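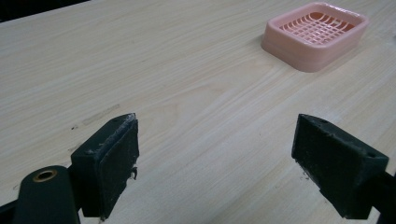

Nastness Audio Guide Set, Model 43

Handheld guides for small museums, writers' houses and local history rooms

Stock no. 3257
Made by Fleltbridge
Sold in cases of 50, charging rack included

Your visitors want to hear about the poet's unhappy second marriage while standing in front of the poet's desk. The Model 43 lets them do that without downloading anything, creating an account or asking your front desk for the Wi-Fi password.

It looks like a telephone from a time when telephones knew their place. Visitors key in the number on the wall label, press the green button and hold it to one ear. There is a red button too. It stops the talking, and in the longer rooms it gets a fair amount of use.

What you get

Handsets with rubber bumpers and neck cords
Charging rack with a locking bar
Loading cable and software (Windows only, sorry)
A sheet of stick-on numbers for your wall labels
Printed manual, which we rewrote last April after several of you wrote in about page 3

Languages

Each handset holds up to three languages. The visitor picks one at the start and can change it halfway through, as people do when they suspect the other version is better. Extra languages need the larger memory card, sold separately.

Recording

You can load your own files. If your narrator is a retired teacher with a good voice and strong views on commas, so much the better. If you don't have one, our studio in Flitmont will record your script. Eglė Jankauskaitė edits the scripts and will cut your introduction by half. Most customers complain and then keep her version.

Where it's in use

The Lumbao House, a novelist's home with eleven small rooms and one very steep staircase, has run two cases since it reopened. Curator Arūnas Eglītis reports that handsets have gone down the staircase on a regular basis and that all but one still work. Visitors also leave them in the garden on Sunday afternoons, where they go on explaining the kitchen to the hedge.

Care

Wipe with a damp cloth. Don't spray cleaner into the speaker holes. Put the handsets back in the rack at closing time, and check that the light by each slot is on before you leave. A full charge takes one night.

Not suitable for

Outdoor trails in the rain, or museums whose label numbers go past 999.

Ordering

Quotes on request. Spare cords, bumpers and single replacement handsets are listed under Parts. Cases ship from the Fleltbridge warehouse, and the rack comes in a separate box that usually arrives first.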